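Clearing the Big Table: Your Questions Answered

Since the January newsletter went out we've had a good many letters about the table-clearing pages, so Kelly Ashworth and I sat down with a pot of tea and tried to answer the ones that come up most. If yours isn't here, do write again -- we read everything, even if we're slow.

Why start with the table and leave the closets for later?

You see the table every day, and it tells you right away how you're doing. A closet can be perfect and you'd never know it with the door shut. In our house at Gallness the big table is where the mail lands, where the toys end up, and where somebody always sets down a thing they meant to carry upstairs. Get that one surface back and the rest of the room feels kinder.

What do you do with things that have no business being together?

Oh, this is the question we get more than any other! A toothbrush, a red bowl, a little yellow toy car, a small bottle, a ball, a crumpled tissue. It's an ordinary sort of mix, and there's no clever system that will cover all of it.
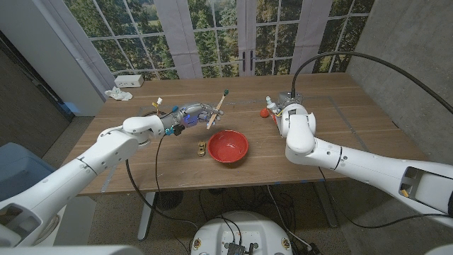 What works for us is to sort by room and forget about sorting by kind. Anything for the bathroom goes in one spot, anything for the kitchen in another, toys in a third. Then you make one trip to each room and you're finished. Trash goes first, before you've sorted a single thing, so it isn't in your way.

Can I use a bowl to collect the small stuff?

Please do, so long as it gets emptied the same day. A bowl is lovely for little cars and balls that would otherwise roll off and vanish under the radiator. The trouble comes when it turns into a permanent home, and by spring you've got buttons, dead batteries and a key to a bicycle you sold. Ovidiu Nedelcu wrote to us from Closach that he found 3 house keys in his, and he has only the one door.

Where should the toothbrush go if the bathroom has no room?

Bristles up in a cup, on a shelf where the air can get at it. We wouldn't keep it on the table, even for one night, and certainly not in the bowl with the toys.

My table has an outlet box on it. Should I be worried?

If it's a plain, sound one, just give it space. Keep tissues and papers well away from it, and don't stand drinks next to it. I moved everything wet down to the other end of ours years ago and have never gone back.

What about papers that come rolled up?

Posters, charts, instruction sheets, those long printed things you get handed and can't quite throw out -- I have a soft spot for them, and so they pile up. Hold a roll gently when you move it, thumb on one side and fingers on the other, and don't squeeze, or you'll put a crease in it that never comes out.
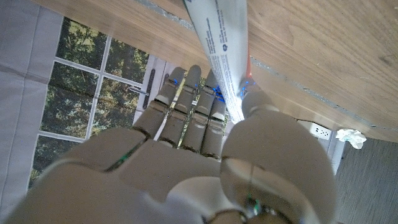 Stand them upright in a tall basket or a clean umbrella stand, and write on a scrap of tape what each one is. Kelly unrolls hers once a year, in January, and recycles whatever she can't remember wanting. If you'd like one to lie flat again, leave it under a few heavy books overnight and try it in the morning.

How long should all this take?

Give yourself 40 minutes the first time. After that it's more like 6, if you do it every evening, and I'll admit that we don't.

Do you still send out the printed checklist?

Yes, with pleasure. Send a stamped envelope to Box 447, Rakomcombe, and mark it "Table."

Page last updated 3 Feb 2015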